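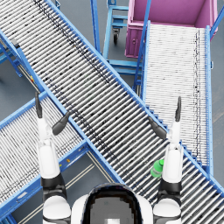

4. Equipment Planning and Budget

4.1 Scope of the purchase

The planning study covered one sorting station at the Gökçe returns depot, where mixed plastic containers arrive on roller conveyors and are moved by hand into bins. The depot wanted to know what a two-armed robot would cost at this station before it asked suppliers for a formal quote. We built the station in simulation first and used the model to decide which items had to be bought, which could be kept, and which could wait for a second budget year.

Figure 3. Simulated sorting station, seen from above and behind the robot's head. A green bottle lies on the main conveyor near the right gripper. Both two-finger grippers are open. The magenta bin is at the top right.

The main conveyor in Figure 3 is the widest piece of equipment in the model and runs diagonally through the view. A second roller conveyor meets it on the lower left, and a third runs down from the bin on the right. All of them were modeled with blue side rails. The depot already owns its conveyors, so they were entered in the budget at zero purchase cost, with a separate line for moving and leveling them. The wheeled cart was treated the same way.

4.2 Cost lines

The first draft of the budget had 15 lines. Two were dropped after a review with the depot's operations lead, Zewditu Ejigu. One was a spare set of arms, which the depot preferred to cover through a service contract. The other was a powered lift for the bin. That left 13 lines in four groups: the robot and its grippers, the conveyor changes, safety equipment, and staff time.

Staff time was the hardest group to estimate. Supplier price lists usually include a fixed number of training days, but they leave out the hours that depot staff spend away from their normal work. We asked shift leads to keep a simple log during an earlier conveyor repair and used those hours as a guide. The log covered one repair only and should be read with care.

Grippers were priced separately from the arms. Sendel and Nilico both offer two-finger grippers that fit the arm we modeled, and the two differ mainly in finger length and in how the finger pads are replaced. Small bottles lying on their sides are a common item at this depot. Short fingers bring the gripper body close to the rollers, and in the model this limited the angles at which the arm could approach. We budgeted for the longer fingers.

We use cookies to improve your reading experience. By continuing to use this site you agree to our cookie policy. Accept | Manage settings

4.3 Using the simulation to set quantities

We ran 151 simulated trials, each with a single bottle placed on the main conveyor at a different position and angle. The purpose was to learn how much of the conveyor the arms could reach from one standing position. If reach had been too short, the budget would have needed either a movable base or a second robot, and both options were well beyond the amount the depot had set aside.

Reach was adequate over the middle of the main conveyor and poor near its far end. The depot can work around this by adding a stop plate, so a movable base was left out of the first-year budget and listed as a possible later purchase. The trials did not include wet labels, crushed bottles, or several items at once. A supplier test with real containers is still needed before an order is placed.

4.4 Timing

Barış Baysal of Roveven, who prepared the installation estimate, advised against spreading the conveyor changes over several weekends. Each shutdown has its own setup cost, and a single longer stop was cheaper in every version of the plan. The depot chose September for the stop. The robot order has to be placed well ahead of that month, and the safety equipment can be ordered later because it is kept in stock.

Payment was planned in three parts, with the last part held until the station has run for a full shift without help from the installer. Roveven asked for a shorter test. The budget keeps the full shift, and the related staff hours are entered under training.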